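Hiven House fit-out and first season
Progress report to the Flanagan Fund, second payment
Prepared by Sylvie Dhillon, 2022-11-16

Where we are

The ground floor is in use. The upstairs is in use by paint cans. When I last wrote, the front room had a floor, a window and an optimistic extension cord, and I promised you furniture. There is now furniture.

The table was the largest single item on the furniture line and took the longest to arrive. We had budgeted for two folding tables from Ridel. Ciarán Mac Suibhne talked us into one heavy wooden one, on the theory that people will sit down at a real table and merely lean on a folding one. Three people were needed to get it up the front steps, and a fourth to say "pivot." It came in under the folding tables by $58, delivery included, and I have moved that sum to the shelving line, where it will be swallowed without a trace.

The finish is still an open matter. Aidan Ó Ceallaigh wants another coat of oil. Ruba Geagea wants everyone to use coasters. I have bought the oil and the coasters and expect to be ignored on both counts.

The washroom

Plumbing was signed off after the second visit. The first visit established that the supply line had been run to where the sink used to be. Davov came back and moved it at no charge, with a good deal of sighing. The original quote stands and the invoice is attached. The hand dryer has been dropped from the plan. Towels are quieter.

Front room

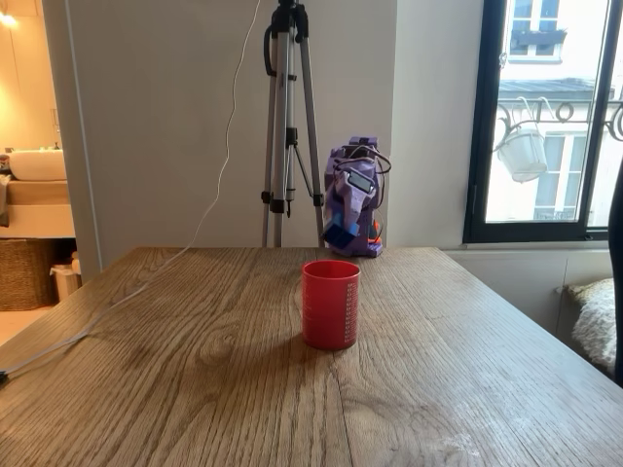
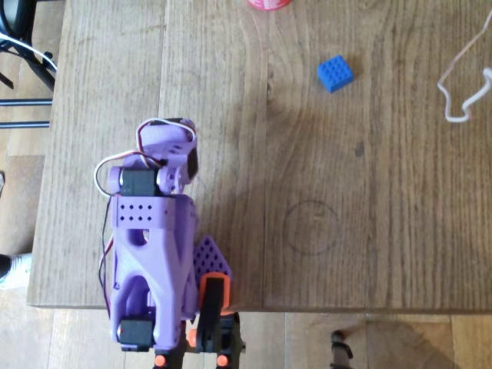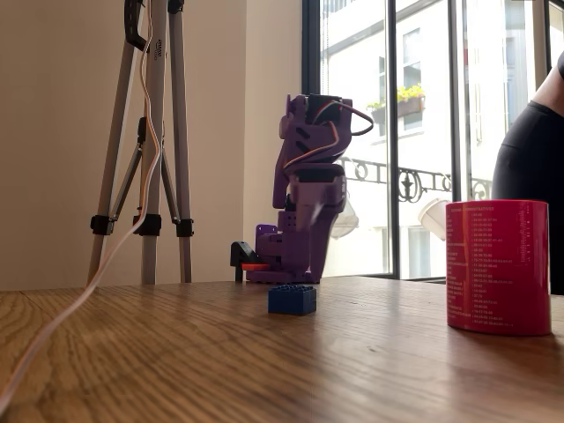 The wooden table in the front room.

Small purchases have stayed within the monthly limit of $100, with one exception, for door hardware, which Pichit Siriwan approved by email before I had finished typing the question. Receipts are in the folder in the order I found them.

Use of the room has been steadier than I forecast. We planned for 30 bookings by the end of the season and passed that figure with weeks to spare. I would like to credit the outreach plan. Most people say they heard about us from somebody at the hardware store.

What has gone less well

Heating. The front room warms up nicely by the time everyone is putting their coats on to leave. We have shifted the timer earlier twice and will do it again.

Shelving. Two deliveries, both of them missing the same bag of brackets. The supplier has apologized and is sending a third set. Until then, supplies live in boxes along the upstairs hall, and finding the tape takes as long as it takes.

The booking sheet. It exists on paper and online, and the two have met only briefly. Ruba is merging them and would like it recorded that she did not design either one.

Next steps

Shelves up and boxes emptied before the January open day. Paint finished upstairs, or at least the cans moved to a cupboard. A second key cut for Aidan, who has been very patient on the porch. We are not asking for any change to the total, only for your agreement to the transfer between lines described earlier. If that can be confirmed before the holidays, I can order the last of the shelving at the current price.

The budget sheet and the Davov invoice follow on the next pages.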